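Gevport Gear Catalog, data card

Summary

Gevport is a table of spur gear dimensions transcribed from printed supplier catalogs. It holds 3755 rows, one per catalog entry. The main use is finding a replacement when the original part number is no longer sold.

Sources

Rows come from two catalogs, Flosance (1826 rows) and Brernine. Scans were typed in by hand and checked against a second pass. Where the passes disagreed, the value was left blank and the row got check = 1.

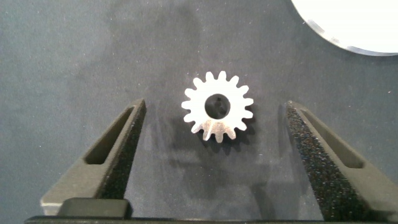
Fields

part_no: string, as printed, including trailing letters
teeth: integer
module_mm: decimal, blank for inch-series parts
pitch_dp: decimal, blank for metric parts
bore_mm: decimal, converted if the catalog gives inches
face_mm: decimal, face width without hub
hub: y, n or blank
material: short code, see materials.txt

Inch values were converted at 25.4 and kept to three decimals. Do not convert them back to recover the printed figure - use the raw file.
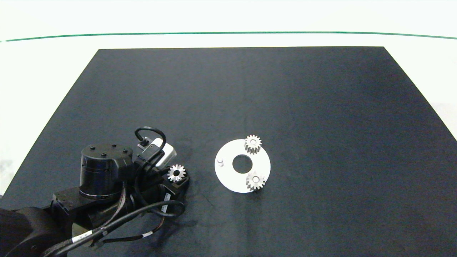

The raw file keeps the original spelling of every field, including the decimal commas in the older Brernine pages. Join on row_id, as part_no is not unique across suppliers.

Known problems

1. Pressure angle is missing from 1635 rows. Older pages give it once per chapter, and it was not filled down.
2. Bore tolerances were dropped. Up to 6 tolerance classes appear on a single page and the footnotes do not match them reliably.
3. Brernine reused part numbers after a catalog revision. Both versions are kept, with the later one marked rev = 2.
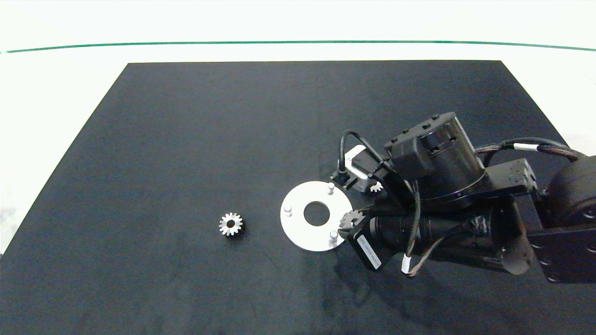

Matching

The script match.py takes tooth count, module and bore and returns rows sorted by difference in bore. Tooth count and module must match exactly. For worn parts, measure the outside diameter and run the Li estimate first (li_module.py), which divides it by teeth + 2. 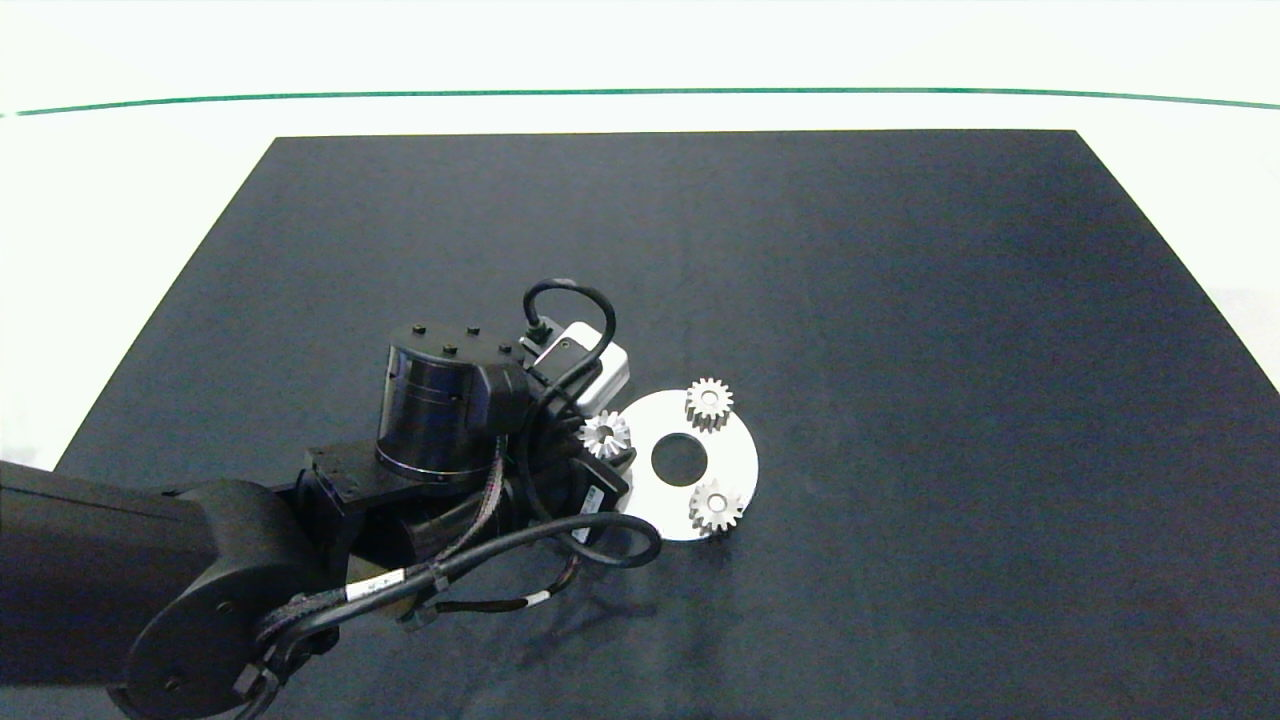 The estimate assumes standard addendum. Profile-shifted gears will come out slightly high or low, so compare the result with the nearest stock module before searching.

Changes

August: fixed face width on hubbed Flosance parts, which had included the hub. Row IDs did not change.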